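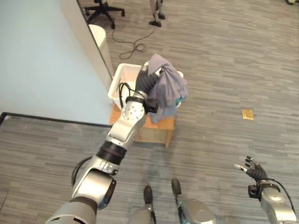 Head camera view, left hand on the gray cloth at the bin.

From: Piroska Bognár
To: grippers list
Subject: Re: Re: five-finger hands vs. the old two-jaw, on cloth

Hi all, and thanks Zsolt for the nudge, I've been meaning to write this up since Tuesday!

Zsolt Pintér wrote:
> Has anyone put the Kun hands on soft stuff yet? We ran ours on
> blocks and bottles and they were fine, but a towel is a whole
> other animal. Also curious if you kept the stock wrist speed or
> slowed it down. We never got past 100 tries before a cable
> worked itself out.

So yes, we have, and I like them a lot more than I expected to. We did 119 pickups with the Kun hands and then the same number with our old two-jaw Lorar, same cloths, same bin. The Lorar is great if the cloth has a nice ridge standing up for it. If it's lying flat it just sort of nibbles. The fingers can rake the fabric together first and then close, and that one move is most of the difference, I think.

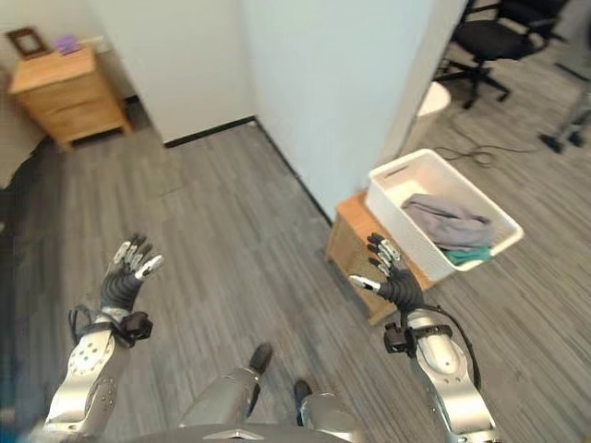 Wrist speed: I slowed it down, Zsolt. Stock is too snappy for fabric (you get this whip at the end of the lift and a corner flies out). Miklós set the controller to 800 on the ramp setting and that calmed it right down. If you're on the older Trernska firmware the number means something different, so go easy and work up to it.

On cables, leave more slack at the wrist than looks sensible. Ours make a pretty silly loop out to the side and I was sure they'd snag on something, but so far no trouble. The ones I tied down neatly were the ones that pulled loose. Ugh.

The head camera I'm less happy with. The wide lens is handy for keeping both hands in view, but straight lines bend near the edges and my reach was always a little off out there. Hajnalka has a correction table she'll share if you ask her nicely.

What I'd still like to see is both hands holding a cloth at once while the body turns. That's where I'd expect the Lorar to hold its own, it's lighter and doesn't care which way it's facing. 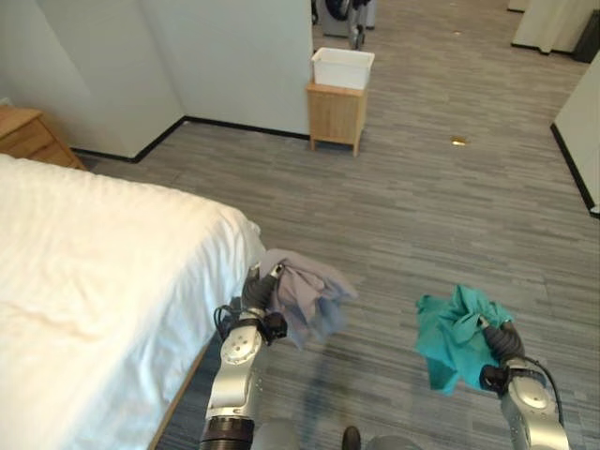

Settings, for anyone who wants to copy them

Ramp: 800
Grip force: one notch under stock
Finger close order: thumb last
Controller build: 3304

If you get better results with the thumb first, please tell me, I only gave that one afternoon.

Piroska

Filed under: Hands & Grippers, Soft Objects
4 replies | 2 shares
Contact the list owner | Back to top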